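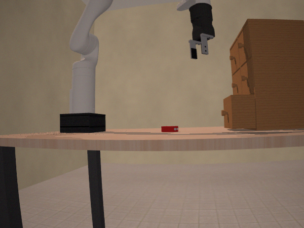

On ne répare plus rien, et ça commence par les tiroirs

Un tiroir qui coince. Rien de grave. Un coup de savon sur la glissière, deux vis, dix minutes. Sauf que non, on rachète. Le meuble part au trottoir un soir de pluie et basta. 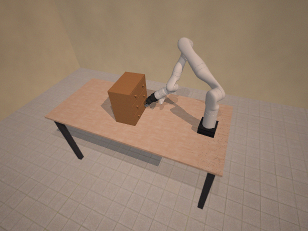 Thenmozhi Amin

J'ai hérité d'une commode de ma grand-tante. Laide, lourde, increvable. Quatre déménagements et elle ferme toujours. À côté, mon étagère Flallari achetée en janvier penche déja. J'ai écrit au service client : pas de pièces détachées, mais 12 % de remise sur la prochaine. La prochaine ! Je n'en veux pas, de prochaine. Je veux une charnière.

On me répond toujours le prix. Oui, le neuf est moins cher, à l'achat. Et au bout de 2 étagères ? Personne dans mon entourage ne fait le calcul, moi la première pendant des années. Paresse, fatigue, le samedi trop court. Je ne fais la morale à personne. 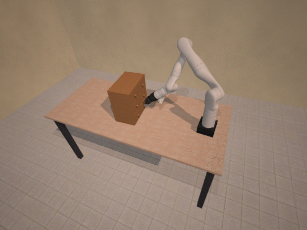
Ce qu'il faudrait

Des pièces vendues à l'unité, pendant longtemps. Une notice de démontage, pas seulement de montage. Et des ateliers de quartier ouverts le soir, parce que l'ébéniste qui ferme à 17h, merci bien. Chie Hirano en tient un près de chez moi, deux établis, une queue jusque dans la cour. La demande existe donc, qu'on arrète de me dire le contraire. Reste à trouver des locaux, et là c'est aux mairies de bouger.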